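December 14, 2021
Gripper comparison, bin to bin, second day

Same task as yesterday: pick the blocks out of the near bin, drop them in the rear one, then go the other way. Fatima wanted the Brirnau fingers run against the old Jillora pair before we order anything, so the arm, the controller and the wrist cable stayed as they were and only the fingers got swapped.

Settings
Closing force at 20 N for both. Approach speed 400 mm/s, slowed by hand near the walls. Controller build 1888, the one Lindiwe put on in August. I did not touch the grasp planner.

Jillora pair
Fine in the middle of the floor. Against a wall they are too thick to get between block and metal, and the arm faults on contact force. Lindiwe's trick of coming in at an angle helps on the side walls and does nothing in the corners.

Brirnau pair
Thinner tips, so they get behind a block lying near the wall more often. They flex when the block is gripped off center and it swings on the way up. Lost 2 that way before lunch. Pads look all right so far.

Bin problems
The sheet metal throws glare back at the camera. The bright band on the back wall still comes through as an edge in the segmentation. Red blocks segment better than the dark green ones. Two blocks lying end to end get read as one long one, and the planner then goes for the joint. Left the layout alone so Fatima can look at it, red and green end to end by the front wall, two greens at the back.
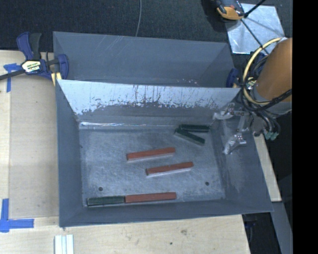
To do
- Matte spray or a liner for the near bin. Ask Sithole what they used.
- Split long detections by color before planning.
- Check the wrist cable loop when the arm reaches over the right wall.
- Rerun both pairs at lower force.
- Lindiwe has the Brurkach quote for spare pads.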